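Speaker notes: what a trailer owes the film
Flondton Film Weekend, talk two, small room
Palesa Joubert

Start without the slides. Ask who has walked out of a film this year feeling they had already seen it. Wait for hands. Then ask who blamed the director. Wait again.

My argument is a modest one. I cut trailers for nine years and I don't trust them. I don't trust the people who say they are an art form of their own either, mostly because those people tend to be selling a course.

The film I keep coming back to tonight is Clendico, because most of you saw it here last year and because Unathi Mabaso has let me talk about her film in public, which is braver than I would be. It's a slow family drama. Two sisters, one house, a will. The first trailer made it look as if somebody was going to be murdered.

(Pause here. People who have seen it usually laugh.)

Where did the murder come from? It came from three shots. A door closing, a knife on a chopping board, a face turning round. In the film the knife is for onions. Put a low drum under it and cut to black and you have a thriller. The distributor, Herkeo, wanted a thriller because the last thriller did well. I've read their note. It said the trailer should "lean into the threat". There is no threat. There is a woman making soup.

Be fair to Herkeo at this point. They did get people in. The preview at the Jacobs had 300 seats and they filled them. What I'd question is the claim they made afterwards, that the trailer "found the audience". It found an audience. 139 of them filled in a comment card, and the commonest complaint was that nothing happened. Plenty happens in Clendico. It just isn't what they'd been promised.

If Fiifi Kwofie is in the room, he will say comment cards are useless and only cross people fill them in. Concede that he has half a point. Then ask what he would use.
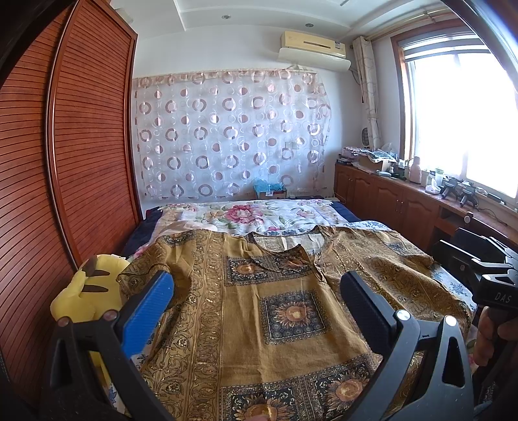

Costume is the next thing, and I think it's where trailers do the most quiet lying. A trailer gets a second or so per shot, so whoever is cutting it goes for whatever reads fastest: red coat, white dress, uniform. Anything with detail goes in the bin. Take a mustard top with paisley, vine borders and navy squares with gold sunflowers in them. On a big screen, in a scene that's allowed to run, you'd have time to find the sunflowers and wonder who chose it and what for. In a trailer it's a yellowish blur and the editor swaps it for the funeral black. Do that six or seven times and a film full of colour has been sold as a grey one. Khanyisile Masilela dressed Clendico, and she told me she didn't recognise her own work in the first cut. I believe her. I'd made the second cut by then and I'm not sure she recognised it in that one either.

Own up here. Don't rush it.

My version ran longer and had no drum. I was very pleased with it. Naledi Nkosi, who plays the younger sister, watched it and said it was tasteful and she wouldn't go. It went online in August and had 800 views by the end of its first week, a fair few of them mine. So I can't stand up and tell you that the truthful trailer wins. I've heard that talk, usually given by someone whose truthful trailer had a famous actor in it.

What would I ask for, then? Let the director see the trailer before it's locked, with enough time left to change something. Keep the last third of the film out of it. If a line has been moved from one scene to another, at least let it mean the same thing when it gets there. I counted 13 moved lines in the Clendico thriller cut, and in four of them the character is speaking to someone else entirely.

I'm told none of this is practical. I was told the same about director approval on posters, and some firms manage that.

Run the thriller cut, then mine. No introduction to either. Lights up, questions. If there's a silence, go to Unathi first. She has agreed to it, and she disagrees with me about the drum.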